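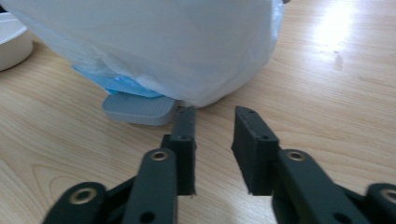 Arkstead today released the findings of its first household chore study, a review of which everyday tasks can be given to a machine in an ordinary home and which should stay with people for the time being. The study concludes that clearing and sorting a table is within reach under limited conditions, while most chores that involve soft or partly hidden items are still done poorly or too slowly to be useful. A white translucent bag on a wooden tabletop, bulging over something rounded, with crumpled light blue plastic showing underneath, is typical of the items that caused the greatest difficulty. A gripper must decide where the bag ends, what is inside it and how firmly it can be held, and the glare of a bright tabletop does not help.

The study covered 1682 attempts at household and stockroom chores, carried out at the company's Perkberg test apartment and in the back room of a partner store operated by Kitach. An attempt was counted as complete only if the chore was finished without human help and nothing was dropped, torn or left behind. By that measure, 676 attempts were complete.

"The public has been shown a great many impressive clips, and families are entitled to ask when they can expect some help with the dishes," said Hacer Akgül, director of home research at Arkstead. "Our answer today is that a machine can help with part of the work, in a tidy room, with someone nearby. We would rather say so plainly than sell a product that disappoints people in its first week."

Rigid objects with a clear shape gave the best results. Bowls, boxes and flat blocks standing apart from one another were usually picked up and put where they belonged. Performance fell when the same objects were pushed together or partly covered. Bags, liners, towels and clothing were the weakest group in both locations, and knots defeated the system in nearly every case.

Speed remains a concern. Setting a table for four took longer than most adults would accept, and putting away a week's groceries was stopped early in several sessions when refrigerated goods had been out too long.

Results in the Kitach stockroom were somewhat better than in the apartment. Cartons arrive in known sizes, shelves are labeled, and the floor is kept clear during working hours. Unpacking was the exception. Shipping film and inner bags had to be removed by store employees before the machine could continue, and employees reported that the interruptions cost them a good part of the time saved.

"My staff liked it for moving boxes from one shelf to another," said Obadia Kaijage, stockroom manager for Kitach. "For opening a delivery they went back to doing it by hand after the second morning, and I did not ask them to change their minds."

Arkstead will use the findings to set priorities for Simiyu, its chore training program. The next phase will add 800 recorded demonstrations by people handling bags, wrappers and cloth on tables and counters. Eldana Gebretsadik, who leads Simiyu, said the recordings will include slow and clumsy handling as well as skilled work.

"People pinch a bag, let go, turn it and try again, and they do this without thinking," Gebretsadik said. "Our system tends to commit to the first grip. We need it to notice a bad one sooner."

The company does not plan to offer a household product on the basis of these results. A supervised stockroom trial with Kitach will continue through May and will be limited to sealed cartons and rigid containers.

A summary of the study, including the full list of 174 chores and the completion rate for each, is available on request. Researchers may also apply to visit the Perkberg apartment. Visits are held in the afternoon, and the apartment is closed on Sunday.

About Arkstead

Arkstead develops and tests automation for homes and small businesses. Its work covers chore research, gripping and safety testing in lived-in spaces.

Media contact: Rozália Somogyi, Press Office, Arkstead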